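Wednesday, January 2019

Home late, soup from the can, feet killing me. Writing this fast before I forget all of it.

Bus was 20 min behind again so I walked into the Kevitz building after everyone had already picked stations. Got stuck with bins. Gesby and the others got pouring, which everybody wants – cups and dry rice, looks great on video. Bins is laundry. You get a bin and some cloths and the arms have to get them in, or get them out, and then you do it again. And again. Lerato Pillay said whoever complains about laundry has never had to do it with two fingers. Fair.

So this is week 2 of the practical part and I still don't have the hang of driving both arms at once. My left hand is ok. My right hand does whatever my left hand is doing a half second later, like a little brother. Lerato makes it look like folding napkins. She told me to stop looking at my own hands and look at the cloth. I know. I KNOW. I still look at my hands.

Things I got wrong today, in order:

Forgot to start the log before the first run. Whole run gone. It was a good one too.

Named the next three files with last week's date.

Closed the gripper on thin air, twice, about an inch over the cloth, and then lifted very proudly with nothing in it. Mittal laughed so hard she had to sit down.

Went in too steep at the bin wall. Soft bins are worse than the hard kind, the wall just folds over and goes along with you. Lerato says approach from the middle, always the middle, and put that in the notes. Putting it in the notes.

The yellow cloth is the one I can manage. It's thick and it stays bunched when you pinch it. The white one I keep losing.

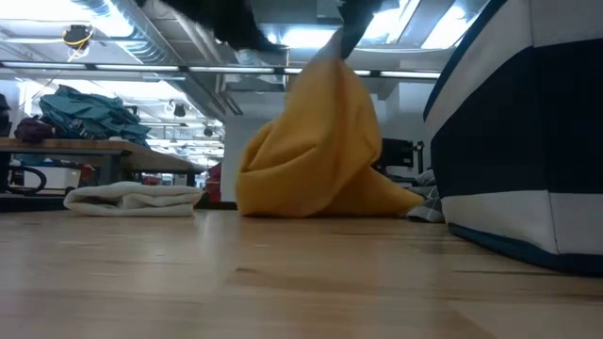
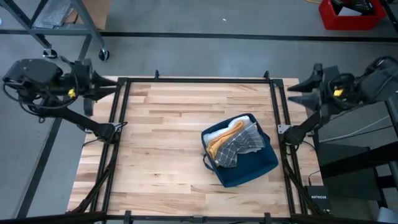
Bins station, yellow cloth and the navy bin

Anyway. After lunch it went better. I don't know why, maybe because I'd eaten. Got six clean runs in a row, which is my best so far, and Mittal wrote a 6 on a sticky note and put it on my back and I wore it till 4 without knowing. Very mature group.

What counts as clean, for my own memory becuase I had to ask again: cloth ends up fully where it's supposed to, no touching the table with the fingertips, no regrasp more than once, arms back to start before you stop the log. The last part is what I forget. I get the cloth in and I'm so happy I hit stop with an arm still hanging out over everything. Doesn't count. Lerato threw out two of mine for that and she was right but I was sulky about it for a good ten minutes.

We have 600 runs to hand in as a class before the model gets trained, and then in May it has to do the bins by itself with all of us standing there not allowed to touch anything. Sindum is what we're calling the model. Gesby picked the name, won't say what it means, I think it doesn't mean anything. I said shouldn't we pick a name after it works and got booed.

Had a real conversation with Lerato while we were waiting on the file copy. I asked if it matters that my runs are ugly. All my little corrections, the stopping and wobbling. She said some ugly is fine, it has to see what a person does when they're a bit off, but hesitating is bad. If I stop and think for four seconds over the bin then it learns to stop over the bin too, and it won't be thinking, just stopping. That stuck with me. Think first, then move. Also applies to most of my life probably.

She also said I should do the same cloth from lots of different starting spots. I'd been putting it down in the same place every time bc that's the place I'm good at. Busted. So tomorrow: corners, bunched up, half flat, far side, upside down if that's even a thing for a cloth.

Copy finished, last run saved as 1747, then Gesby unplugged the wrong drive while it was still checking and we all stood there not breathing. It was fine. I aged.

Shoulders hurt in a place I didn't know about. It's from holding my elbows up. Mittal says chair lower. I'd had it as high as it goes because I thought you needed to see down in there. Try lower tomorow.

Stayed to sweep up rice with the pouring people. It's everywhere, there's rice in my left shoe right now. Didn't feel so bad about laundry after that.

Dad called on the walk home and asked what I did at school and I said I put a towel in a bin for six hours and he said your mother's been asking you to do that since you were nine. Told him it was for science. He asked would it do fitted sheets. Will ask Lerato.

For tomorrow –
start the LOG first
file names, right date
bring the gray hoodie, freezing in there till noon
chair down
pay Mittal back for the sandwich
ask if I can try pouring on Friday even for one hour

Phone's at nine percent and the charger's in the other room. Bed.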